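Workshop Tips > Clubs and Classes > Robot Arms
Print this page | E-mail this page

Kitchen tips for a robot club (from somebody who has wiped up a lot of tea)

I've been helping with the Statora student robotics club for three seasons now, and what I mostly know about is kitchens. The kids know the code. Darcy Doucette knows the motors. I know where the tea towels are kept, how long you can leave a freezer open before somebody's mum complains, and which drinks bottles are worth fishing out of the recycling. So when Darcy asked me to write up my tips for the newer clubs coming into the Beaulieu challenge, I said sure, as long as I didn't have to explain inverse anything.

For anyone new, the Beaulieu is a household chores competition. Your arm has to fetch, carry, open, close and put away ordinary stuff in an ordinary-looking kitchen, and you get 12 minutes on the floor. Our lot practise with a table pushed up beside a fridge, and most of what follows came out of that corner.

Start with the bottle

Pick one bottle and stick with it for the whole first month. We went through a stage of using whatever was in somebody's school bag, and every session the kids were re-teaching the grip from scratch. A full drink bottle with a cap in a strong colour is my favourite - you can spot the cap from across the room, and so can the students watching the fingers come in. Clear plastic with something dark in it is easier on everyone's eyes than plain water.
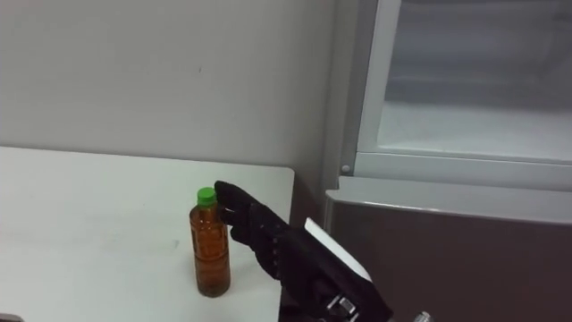

Keep the lid done up tight, and then check it again after the youngest member has checked it. Cold tea gets into table joins and goes sticky, and you'll be at it with a skewer and a damp cloth. If you do get a spill, blot first, then warm water with a drop of dish soap, then plain water, then dry. Don't go spraying cleaner anywhere near the arm. Spray the cloth, over the sink, and bring the cloth back.

Tape a little cross on the underside of the table edge, lined up with your starting spot. We used to mark the top, but the tape curled and the bottles started catching on it. A pencil dot works too, and comes off with a white eraser.

Gloves

If your hand wears a fabric glove, buy more than one pair at the start, all the same colour and size. A worn fingertip feels nothing like a new one and the kids will spend an evening blaming the software. (Ask me how I know!) Ours get a cold hand wash and go flat on a rack overnight. I tumble-dried a pair in January and they came out the right size for a doll.

Write the date you first used them inside the cuff in laundry marker. We toss them at 40 hours of practice, and the student doing the log keeps track of that, which is a good job for somebody who's shy about driving.

Fridge and freezer jobs

Get an old fridge if you can. Ours was given to us by a family who were redoing their kitchen, and the students named it Hunder after a typo in somebody's report. Doesn't matter what it looks like. What matters is that the doors swing properly and the seals aren't grabby. A bit of petroleum jelly rubbed thinly along a stiff rubber seal makes a world of difference, and it's a good trick at home too.

Clear out whatever compartment you're working in before you start. Frozen peas and a learning driver don't mix. Put a folded towel on the floor in front as well, the thick kind you'd use for the beach, and move it when people need to walk through.

For reaching practice we like flat, light things before heavy ones. Paper, a bit of card, a dishcloth. If it gets dropped there's no harm done, and the students learn an awful lot about angles when the thing they're holding wants to flop. Stumen, the team from two towns over, go straight to ice cream tubs and good luck to them - they've also gone through more shelves than we have.

Watch your cables, please. Before anyone opens a door, have one person run the arm slowly through the whole move while another watches nothing but the cable. Leave enough slack for the furthest reach and make sure the loop can't drop into a hinge. I like a strip of soft hook-and-loop for tidying the rest, the garden kind that comes on a roll. It's cheap and you can undo it with cold fingers. 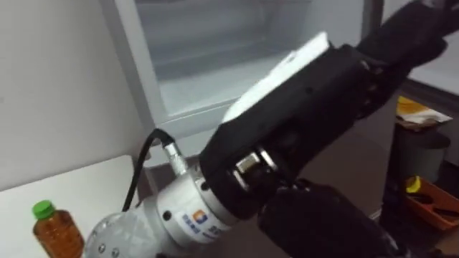

How long should we leave the freezer open during practice?

We do 8 minutes, then shut it and have a break, because past that the frost starts to soften and you get drips on the floor. If you're only practising the reach and don't need it cold, switch it off at the wall the night before, prop it open and dry it out with an old towel. Then you can go as long as you like.

Bits and pieces

Keep a bin close by. Practice makes a ridiculous amount of scrap paper and tape, and if the bin's across the room it all ends up on the counter.

A tray with dividers is the best thing I ever brought from home. Everything small goes in it - screws, caps, the hex keys that walk off by themselves. I line the sections with a square of non-slip drawer mat so they don't rattle. Rinse the mat now and then or it goes grubby.

Wipe white tables with bicarb on a damp cloth. It lifts grey scuffs without taking the finish off, as long as you don't scrub like mad.

Feed the kids before the run-through. Our score sheet from last term has almost 40 tries on it and the worst patch is all from the half hour before the sandwiches came out. Darcy reckons it was a calibration problem. I've seen those kids hungry, and I know what I think.

Last one: bring your own extension lead to the Beaulieu, with your club's name on it in big letters. We came home with somebody else's last time, and if it's yours, it's the orange one and it's in my laundry.

Page updated 3/4/26
Print this page | E-mail this page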